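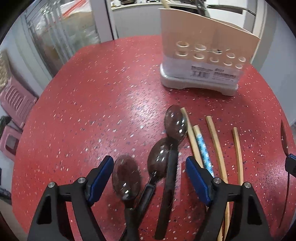

Attachment 1: spoons and chopsticks on the red table, wrist view. Three spoons, one of them crossing under the other two.

List: tenent-users
Subject: Re: [tenent-users] mask merging on overlapping dark objects, and fisheye crops

Hi all,

Replying inline. I've trimmed the parts of Yolandi's message that we already settled in the thread on time sync.

Yolandi Ndlovu wrote:
> We are running the 0.19 segmenter on the cutlery set and the
> masks for dark utensils keep coming out as one object when the
> handles cross. Lowering the merge threshold helps a little but
> then a single spoon gets split into bowl and handle. Is there a
> setting we are missing?

No, you have the right setting, but it can't do both jobs. The merge step in 0.19 looks at mean color inside each mask and the length of the shared border. With black handles lying across each other the colors match and the border is long compared to the width of the handle, so it merges. A bowl and its own handle share a short border and the colors are a bit different, because the bowl is translucent and comes out brownish-black against the red table. So the score for "same spoon" can end up lower than the score for "two different spoons." You can't fix that with one number.

The attached view is a good test of this. The leftmost handle drops nearly straight down, the middle one goes under it at a slant, and the one on the right lies over the edge of the middle bowl. With default settings I get one mask for all three. With merge_thresh at the low end I get 5 masks, and none of them is a whole spoon.

What works better for me is turning the color merge off and using the line-fit merge from the Rojanasak branch. It fits an axis to each piece and only joins pieces whose axes agree. The flags are:

merge_mode = axis
axis_tol_deg = 10
min_piece_px = 127
color_weight = 0.0

Leave min_piece_px where it is unless your input is smaller than ours. If you set it too low, the glints on the bowls come through as pieces of their own and the axis fit on those is noise.

> Related: the chopsticks are fine when they are apart but the
> ones that lie close together get one mask. Same cause?

Different cause. The axis merge will make this worse if you are not careful, because chopsticks side by side have almost the same axis. There is a second check on sideways offset, and it's off by default. Turn it on with axis_offset_check = true. In the attached view the plain wooden stick and the one with the light blue printed section are right up against each other, and the other two sit farther to the right. With the check on I get four masks at the upper ends. Lower down they run behind the right jaw and close in on each other, and there the masks still bleed together now and then. I don't have a fix for that part yet.

One more thing about the printed stick. Its tip is bare wood and the pattern starts after that, so the color merge would cut it in two. Another reason to leave color_weight at zero for this set.

> Should we undistort before segmenting? The docs say yes, the
> example config says no.

The example config is right and the docs are old. Someone should fix that page, and I can do it if whoever has the password for the Markport wiki writes to me off list. Undistorting first stretches everything near the border and you lose detail in the middle, where the fingertips and the objects are. Segment on the raw fisheye image, then move the mask outlines through the lens model afterward. The outlines are cheap to move. The axis fit does assume straight lines, so for anything far out you want the fit done on the moved outline and not the raw one. Set fit_space = rectified and it does that by itself.

Do apply the circle mask before you segment, though. If the black corners go in, the segmenter spends proposals on them, and on our set it sometimes joined a corner to the linkage.

> Last one. How are you masking the gripper? Ours is a static
> mask drawn by hand and it is wrong as soon as the jaws move.

We started the same way. Now we look up the opening width for each frame and pick from a set of 19 masks drawn at fixed widths. It's crude but it holds up. The blue pads are easy to find by color, so if you have no width signal you can get it from the distance between them. Check that you are only looking at the bottom middle of the image when you do that. A second blue pad can come into view at the side, as it does at the far right of the attached view, and then the width you get is nonsense. We had a batch with jaw widths larger than the hardware can open before I added the crop.

Also dilate the gripper mask by a few pixels. The black linkage next to a black spoon handle is the same problem as the crossing handles, and there's no axis trick for it.

The utensil holder is not a problem in our runs, except that the oval holes get proposed as objects. We drop them with the fixed-object list. Add "holder" to ignore_children and the holes go away while the holder itself stays.

The branch should build against the current Bondley headers. If it complains about a missing lens_model.h, pull again, that was fixed in September. I haven't tried it with the older headers and don't plan to.

If you can send me a few of your bad frames with the raw masks, before merging, I'll run them tonight and post the scores back to the list. Raw masks matter more than the images. The merged ones don't tell me which step went wrong.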